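Handheld gripper kit (budgeting and planning)

From the Emlow Shop Notes, an open reference for small robotics groups

A handheld gripper kit is a set of grippers a person carries and works by hand, so that a robot arm can later be taught from the recordings. Most kits come as a pair, one per hand. I've planned three purchases of these now (two for our own group in Bredville and one for friends), and this article covers what they cost and what people forget to put in the budget.

What to put on the order

The pair is the obvious line. Our last quote was $605 per gripper, and the supplier dropped it to $519 when we asked for more than one pair, so do ask! After that come spare fingertips, and please buy more than you think. Cloth work is gentle on them, kitchen work is not. Then storage, which I got badly wrong the first time: I'd priced one drive and we filled it before the second month was out. Chargers and cables go on their own line too, or they end up coming out of somebody's pocket.

Planning the space

You don't need a lab for folding and tidying tasks. A bedroom does nicely, and the furniture costs nothing if it's already there. What you do need to plan for is elbow room on both sides and a pile of clothes in different fabrics and colors (secondhand is fine, I set aside $200 for ours and had change left over).

Cloth work on a bed, with a gripper closed on the fabric

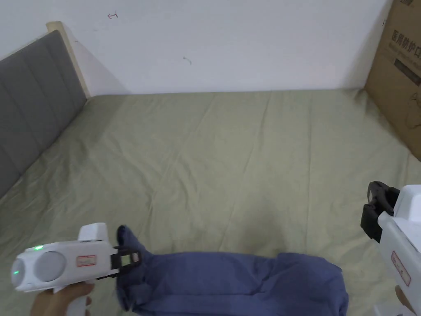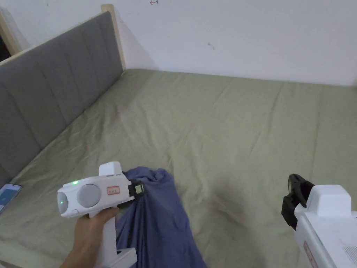 Paid hours are the biggest cost by far, and they're the part a first budget usually lowballs. I plan on roughly 21 usable clips an hour for a new person doing garments, and I count breaks as paid time. Wrists get tired. A heavier unit may look like a bargain on the quote, but you'll pay it back in shorter sessions, so ask for the weight in writing before you sign anything.

Buying or borrowing

The Flistholm lending pool lets groups take a pair for a month against a deposit, and I'd go that way if you only have one task in mind. Past two months, buying works out cheaper, at least at the prices I've seen. Check who pays for a worn jaw before you borrow. Our first loan agreement didn't say, and sorting it out took longer than the repair.

The Okonkwo sheet

This is the spreadsheet most groups around here start from. It splits everything into one-time and monthly costs, and I like it a lot, though the monthly half has no row for storage and you'll have to add one. I also add a row for repeat sessions, set at a tenth of the paid hours. Some people leave that out and argue for it later, when the money's already spoken for.

Timing

Delivery has been slow every time I've ordered in August. If your project starts in the fall, get the order in by June and have the room and the clothes sorted while you wait.

See also: Fingertip wear; Storage planning; Loan agreements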